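Subject: Re: [tubes-and-cores] Shrinkage on long mailing tubes in storage

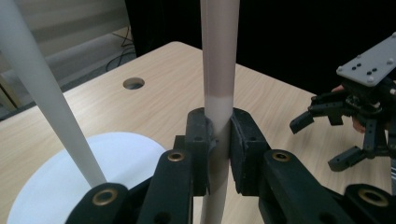 Tube, pale pink to off-white, held upright.

> We moved our paper tubes to the Drumau building in December and the
> ones at the back now measure short. Is anyone else seeing this, or
> is it our tape? Also, does end cap fit change with it?

It is probably not the tape. Spiral-wound paper tubes lose moisture in heated rooms, and most of the change shows up in diameter and wall, with a smaller part in length. We logged a batch of 116 from Prundatex over one heating season. Of those, 73 were out of tolerance on inside diameter by the end, and only eight on length.

Before you reject anything, check these:

Room humidity at shelf height, not at the door. Our door reading was fine and the top shelf was far too dry.

Whether the tubes lie flat or stand. Ours go oval when stacked flat more than a few layers deep, and an oval tube gives you a different number every time you turn it.

Where the cut was made. If the end is not square, length readings will wander. Measure at four points and keep the lowest.

On caps: yes, fit changes. The Fimix push-in caps went loose on almost 78 percent of the dry tubes. The Jaber caps have a longer skirt and held better, but they split the inner ply on a few when forced. I would not glue either type until the tubes have sat in the packing room for two days.

If you can post your wall thickness and the nominal bore, I can compare with our sheet. Please give the bore before and after the move if you have both — the single reading after is not much use.

Has anyone tried wrapping full pallets before the heating comes on? We have only done half pallets.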